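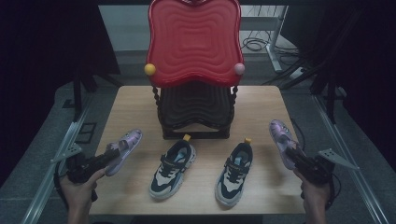 Kulo 手持夹爪套件(一对装)

Kulo 是给在家里或者共享工坊里折腾双臂机器人的朋友准备的。一套里有左右2只手持夹爪,黑色夹口,扳机式手柄,握上去跟拿一把电动螺丝刀差不多,捏紧就合,松手就开。我们自己在工坊里用了好几个月,改过4版手柄,现在这一版手小的人也够得着扳机,这一点我们真的很得意!

很多买家来信问:第一次练手该夹什么?我们的建议是鞋子。童鞋尤其好,大小合适,软硬不一,一双凉鞋的镂空鞋面和一双运动鞋的厚底,夹起来完全是两种手感。左手一只、右手一只,慢慢提起来,转个角度,再并排放回桌上,练上一个下午,两只手就有默契了(周末跟孩子借鞋的时候记得打声招呼)。桌子不必讲究,小木桌就很好,旁边留出能让手肘活动的地方。

套件内容
手持夹爪 2只
夹口软垫 4片
固定螺丝 6颗
连接线 2根
纸质装配说明 1份

装配几乎不用工具,只有尾部的金属板要拧螺丝。请先把螺丝都带上几圈,对正以后再逐个拧紧,不要一上来就拧死。线从手柄外侧走,留一点余量,抬手的时候才不会扯着。

兼容性:可以接 Roltton 控制板,也可以接 Clanum 的旧款底座,旧款需要另配转接片,下单时在备注里写一句就行,我们随箱寄出。Oberholzer 的导轨支架孔距不同,目前还装不上,转接件正在画图,预计2月有货。

买家 Gus Abernathy 留言:“扳机比我自己打印的那副顺多了,软垫也好换。就是线稍微短了点,我的桌子离电源远。”谢谢 Gus,加长线已经上架,在配件页里能找到。

这一批做了将近100套,每套都是我们在工坊里手工装好、逐只试过扳机才装箱的,所以发货会慢几天,请多包涵。有问题随时写信来,附上您工作台的照片更好,我们很爱看大家的台子都搭成了什么样。

页面更新:11/9/21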